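Setting up hand-held grippers for two-handed recording

These notes cover the bench as we run it in the Hallodden workshop. They assume the grippers are already assembled and flashed.

1. Fix the white board flat on the platform between the aluminium rails. Check it doesn't rock.

2. Plug in both grippers before switching on the logger. If only one shows up, swap the ports and restart. Iona MacKinnon's script waits 11 seconds for each device, then gives up without an error.

3. Run the cables outwards, one to each side. Crossed cables pull on the jaws when the hands come together.

4. Close and open each gripper fully to set the zero. The jaw reading should settle within 17 counts of the last saved value. If it doesn't, tighten the encoder screw and repeat.

5. Put the tray within easy reach of both hands. For skewer work, hold the lower ball with the left gripper and keep the right one for the stick and the upper ball.

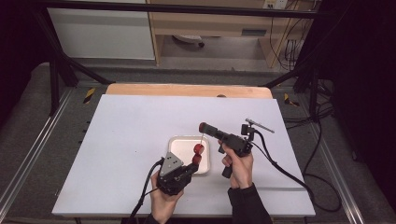
6. Start the log, wait for the tone, then move. Keep the elbows low - raised forearms hide the jaws from the head camera.

7. Stop at 3,000 samples and save. Longer files load slowly on the Jardine machine.

Re-zero after every 250 closures.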